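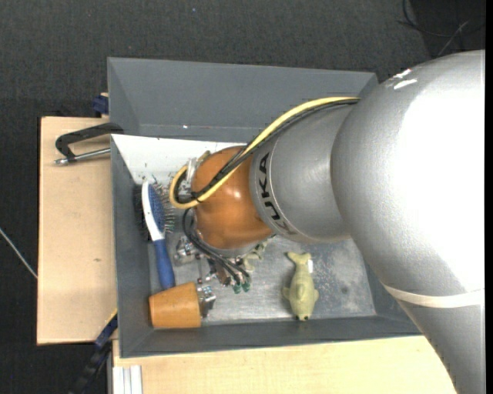

**Figure 3.** Gray bin with a handful of objects, fixed camera.

### 3.2 Bin contents and layout

Small household objects were stored in gray bins with sloping sides, as in Figure 3. The slope moves items toward the middle of the floor – an effect also noted by Grube in the Norar trials – and leaves less usable area than the rim suggests. Each bin held up to 18 objects, brushes among them, placed by hand in no set order. Layouts were logged before and after each change of contents, giving 358 records. Of these, 300 were kept for the analysis of spacing and overlap in Section 4.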